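Rebuilding the Ulstead league's basketball records

2023-11-06

The Ulstead and Zutdale Basketball League ran for decades without a central archive. Final tables were printed in the handbook each season, but the scoresheets behind them went home with whichever club had hosted the game. The league's present statistician has been collecting those sheets and entering them game by game. We met at the Tierney sports hall, between two junior fixtures.

The set now stands at 228 sheets, most of them from the Zutdale clubs. The earliest is a January fixture between Tierney and Wusia, in pencil, on a form that has no column for assists and only one for fouls.

"The form changed four times," the statistician said. "Each version counts something different. You can't add the columns together across seasons until you know which version you are holding."

On the oldest form, a free throw was entered as a small circle, filled in if scored. Some scorers filled the circle for a miss instead. The only check is the running score down the margin. If the filled circles and the field goals give the margin total, the scorer used the standard method.

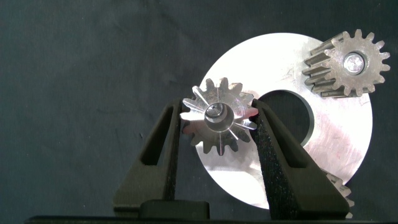
Small toothed gear in front of a flat metal disc.

Where the margin has been torn or left blank, the sheet is entered with a final score and no individual points. The statistician is strict about this. "I was sent a sheet with a note clipped to it, saying the centre got 31. He may well have done. The sheet doesn't show it, so the entry is blank and the note is kept with it."

Players' names cause more work than the numbers. Until shirt numbers were fixed for the season, a player could wear 5 one week and 12 the next, and many sheets give a surname alone. Brothers at the same club are the usual difficulty. The statistician gives each uncertain player a temporary code and joins two codes only when a team list or a match report settles the matter.

"I joined two of them too early once and had to go back through a whole season to part them. Now nothing is joined without a second source."
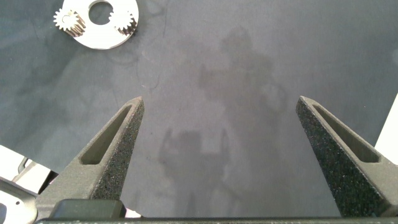
Disputed totals

The handbook credits one Wusia forward with passing 1000 career points. The sheets collected so far do not reach that figure, and several of his seasons are incomplete. The statistician lists the handbook total and the sheet total side by side, with the number of missing games next to them.

"People want one number. I can give them one for the seasons where every game is present. For the others I give what is written down, and I say how much is absent."

Team scores are in better order. Nearly 100 results that appeared only in the handbook have been matched to a sheet, and most agreed to the point. The commonest error was a transposed score, with home and away reversed. One sheet gives Tierney 81 points, while the handbook has them two lower. The margin on that sheet adds up correctly, so the higher figure stands and the handbook figure goes into a footnote.

Overtime is a separate problem. The second version of the form has two halves and nothing below them, so scorers wrote extra periods wherever there was room. Some used the back.

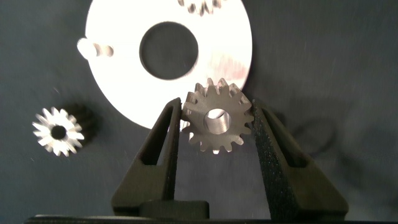

"If the club only photocopied the front, you get a drawn game that the table says was won," the statistician said. "I ask for the back of every sheet now, even when they tell me it's blank. I've had five overtime periods from backs that were blank."

The data is kept in plain spreadsheets, one row for each player in each game, with a column for the form version and another for the source. A separate sheet records every correction, with the old value, the new value and the reason. Nothing is overwritten. The statistician looked at two purpose-built programs and rejected both, as neither would accept a game in which the team total was known and the individual points were not.

Entry takes 20 minutes for a clean sheet and most of an evening for a poor one. Each is typed twice, a few days apart, and the two versions are compared.

"Most differences are mine. A seven read as a one, usually. The scorers were better than they get credit for." 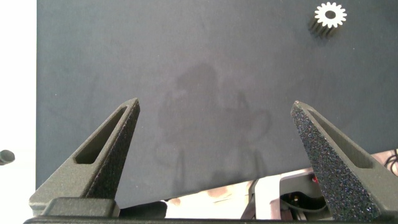
What should a club do if it finds old scoresheets?

Leave them in the order they were found, take out any rusty staples with care, and copy both sides of every sheet before posting anything. Loose notes should be copied along with the sheet they were lying against.

The Zutdale clubs have now been through their cupboards, and the next requests will go to Wusia, where two former sides merged and the papers were divided between them. The statistician expects duplicates there, which are useful. Home and away teams sometimes kept their own sheet of the same game, and the two can be set against each other line by line.

Assist totals will be left until last. Only the fourth version of the form has a printed column for them, and the instructions that came with it have not been found.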